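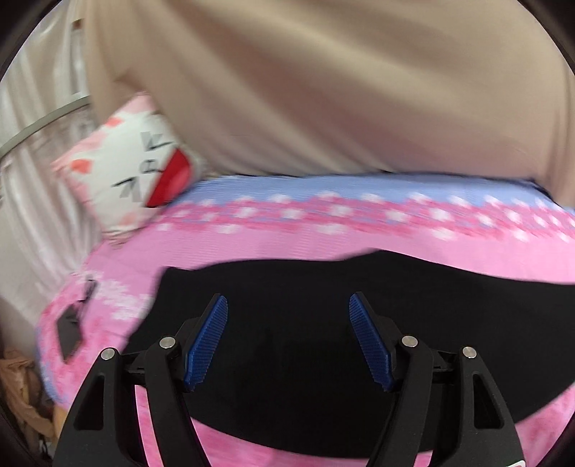 Black thing on the pink sheet.

Forum: Home and Laundry > Bedding, Linens, Folding

Thread: Folding on the bed – does anyone else do it this way?

pinkhem_ojo
Posted November 12, 2018

Ok so I have been told by my sister (twice now) that folding laundry on the bed is a bad habit and that I should get a proper table like a grown-up. I live in a one bedroom in Edstead with a kitchen counter the size of a cookie sheet, so the bed is what I've got. I make it first, pull the sheet tight, then tip the basket out at the foot end and work my way through it.

My problem is the black stuff. Everything else goes fine. Towels, fine. T-shirts, fine. But anything thin and black just lies there like a puddle and I can't tell the front from the back or find the corners. I smooth it out and one side is straight and the other side goes off wherever it wants. By the time I have it in thirds it looks like a pancake somebody sat on.

The sheet is the pink one with the little blossoms, from the Mumis set I asked about on here back in March. It has the blue and lavender band along one side and then the pattern switches to white dots and scallops. Still love it. Lint is another matter.

So, two questions. How do you fold thin black fabric so it stays folded? And does anyone else fold on the bed or am I really the last one?

starch_and_steam
Reply

Bed folder here, going on forever. You are not the last one. I have a perfectly good dining table and I still do it on the bed, mostly because I can put the TV on.

For the thin stuff you need something under it that grips a little. A cotton sheet is actually pretty good for that. If it's sliding, your sheet isn't tight enough. Tuck it in hard on the far side, then lay the fabric down and stroke from the middle out. Don't pull on the edges! Pulling is what gives you the wavy outline. Knits especially will stretch wherever you grab them and then they won't match up with the other side.

two_left_socks
Reply

I'm with your sister, sorry. The bed is soft, so every time you press down for a crease the mattress gives and the crease goes nowhere. I folded on the bed for years and thought I was bad at folding. Then I got a hand-me-down desk, put it by the washer, and my stacks stood up by themselves the first day.

If you don't have space for a table, get a board. Any board. Lean it behind the door when you're done.

pinkhem_ojo
Reply

Ha, she is going to be unbearable if I show her that. A board I could do though. How big are we talking?

And starch_and_steam, I think I do pull on the edges. I sort of flap it in the air and then yank it straight. Will try stroking it out from the middle tonight, there is a whole dark load still to go.

two_left_socks
Reply

Big enough for a t-shirt laid flat with the sleeves in. Mine came off an old bookcase. Sand the edges first or you'll snag everything you own, ask me how I know.

Zonavholm_Mom
Reply

Can I disagree with everybody? I don't fold thin black things at all. Leggings, slips, those stretchy tops, all of it gets rolled and stood up in a shoebox in the drawer. Takes me no time and there's nothing to come undone. I think people spend way too much effort making neat squares out of clothes that were never square.

Also, pillow in the corner looks fun! Is that a face on it? I see pink and coral and that bright red bit, and my daughter would want it immediately.

starch_and_steam
Reply

Rolling is fine until you want to wear the thing and it has a line around it every two inches. I'll fold, thanks.

Zonavholm_Mom
Reply

I have never once had lines from rolling. You're rolling too tight. It should be about as snug as a sleeping bag, not a cigar.

starch_and_steam
Reply

You have clearly never packed one of my sleeping bags.

pinkhem_ojo
Reply

Yes it's a face, sort of! White cover with the cartoon lines on it. It goes against the wall when I make the bed, because if I leave it in the middle I end up folding around it and then laundry goes down the back.

Rolling I have tried for travel but not for the drawer. My drawer is shallow, so I don't know if they'd stand up or just fall over in a heap. Might try it with the leggings and fold the rest.

lintbrush100
Reply

Long time reader, and my name should tell you where I'm coming from on this. Has nobody mentioned the lint??

You are putting clean black fabric on a light pink sheet that you sleep in. Every bit of fluff on that bed is going straight onto it. I had the same thing with a cream blanket and a black work skirt, and I went through 5 rollers in one winter. Put something dark down first. An old flat sheet, a tablecloth, whatever. Shake it out on the balcony when you're finished and fold that last.

If you want to keep using the sheet as it is, at least run a damp hand (or a rubber glove) over it before you start. The fluff comes up in little worms. Very satisfying.

pinkhem_ojo
Reply

Ohhh the little worms. I did the rubber glove thing just now because of you and I'm disgusted and thrilled. It was a brand new pair too, I'd been saving them for the oven.

But if I put a dark cloth down, I can't see the black stuff against it! On the pink I can at least see where the edges are. That's half of why I do it there.

lintbrush100
Reply

Hmm. Fair point. Medium gray? I use a brown one but my eyes are used to it.

two_left_socks
Reply

Board. White board. No lint, and you can see the edges. I rest my case.

quiltsnob
Reply

Coming from the sewing side, the trouble with finding the corners is usually that people look for corners when they should be looking for seams. Turn the lamp so it comes from the side and low, and seams show up on black as a little ridge. Overhead light flattens everything. I cut black fabric all the time and I couldn't do it with the ceiling light.

Then match seam to seam, hold those two together, and let the rest hang. Gravity does it for you. Lay it down only after it's already in half. I almost never start with a piece flat on the bed, I start with it in my hands.

Where I part ways with two_left_socks is the board. A firm surface matters for pressing and cutting. For plain folding you don't need a hard crease, you need the layers to line up, and a mattress will do for that. If your mattress is so soft that a t-shirt sinks into it, the t-shirt isn't your main worry.

two_left_socks
Reply

I mean, we can agree to differ, but I'd put my stack next to yours any day of the week.

quiltsnob
Reply

Bring it. Loser does the fitted sheets.

Zonavholm_Mom
Reply

Fitted sheets also get rolled. I'm just going to leave that there.

starch_and_steam
Reply

Reported to the moderators.

pinkhem_ojo
Reply

You guys are the best. Ok, update after the dark load. I did 9 pieces the quiltsnob way, with the lamp moved down onto the chair so it shines across sideways, and wow. The seams really do pop out. I could find the side seams on everything except one top that doesn't seem to have any (is that a thing? It's like a tube?). Held them up, matched the seams, folded in half in the air, then laid them on the bed and did the thirds there. I stroked from the middle out like starch_and_steam said and kept my hands off the edges.

They're not store perfect but they are rectangles, which is new for me. Stack of 7 stayed up on the dresser until I bumped it. The other two I rolled, in the spirit of fairness. One fell over. The drawer is too shallow, I was right about that.

Mumis sheet got tucked in way harder than usual and that helped too. It does creep up at the corner by the wall, always the same corner. If anyone has the same set, does yours do that? I can't decide if it shrank or if the mattress is a funny depth.

lintbrush100
Reply

Tube tops with no side seams are a thing, yes. Knit in the round. Fold those by the label.

I have the Mumis set in green. Mine creeps too, same complaint. I sewed a bit of wide elastic across the underside of the two corners and it stopped. You can buy the clip kind but they ping off in the night and scare the cat.

quiltsnob
Reply

Wash it cool and pull it into shape damp before you hang it. Cotton sheets will shorten on you in a hot dryer, up to 5 percent in my experience, and that's plenty to make a corner pop. Elastic is a good fix if it's already happened.

pinkhem_ojo
Reply

Hot dryer, guilty. I'll try the elastic, I have some left over from a skirt. Does it go straight across the corner on the diagonal, or along the edge?

lintbrush100
Reply

Diagonal, a hand's width in from the point. Zigzag stitch – a straight stitch will snap the first time you stretch it over the mattress.

pinkhem_ojo
Reply

Perfect, thank you! Will do it when the sheet comes off on the weekend. And I asked my neighbor about a board, she has a shelf she's getting rid of, so two_left_socks may get me yet.

two_left_socks
Reply

Sand the edges!!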